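We use cookies to improve your experience on this site. By continuing to browse you accept our cookie policy. OK

Quick one tonight, dinner's in the oven and I've got until the timer goes.

So the grey drawers. Some of you asked after the last post whether I ever did anything with them and the answer is no, not really. They came from the house clearance place on Badia Road, two trips because the first time I'd forgotten to measure the boot, and since then they've been the place where everything lands. Keys, post, whatever's in your hand when you walk past. You know the kind of thing.

I had a plan. Plan was sand it, two coats of something cheerful, new knobs. Got as far as a paint chart from Benus and then stood in the aisle for ages comparing greens and went home with a lightbulb. That was April.

Anyway I've gone off the idea of painting. The chips along the front edge dont bother me any more, it's a piece of furniture that gets used. And I like the little round knobs, one in the middle of each drawer, plain metal, nothing fancy. Looked at replacements at Grenbridge and they wanted silly money for ones that were worse.

What does bother me is the top. I clear it, I turn round, it's full again. Cans are the worst, then wrappers. The bin is 3 steps away!! I have counted, out of spite.

New rule then, started this week - nothing stays on the top overnight. Can gets squashed and goes in the recycling, crisp packets in the bin, sponge over the whole thing, done. Takes no time at all if you do it before you sit down. If you sit down first forget it. 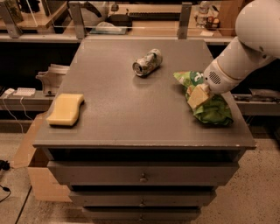 The sponge lives up there now too, which I know breaks the rule, but if I have to go to the kitchen to fetch one it wont happen. I know myself. Might get a little dish for it from Rajput next time I'm passing, they had some nice ones by the till.

Drawers are another story. Top one is batteries and takeaway menus, middle one sticks, bottom one I'm not opening in front of you lot. One thing at a time. Will try and do the top one at the weekend and report back, unless it's sunny.

Right, timer's going. Tell me where your rubbish collects, make me feel beter.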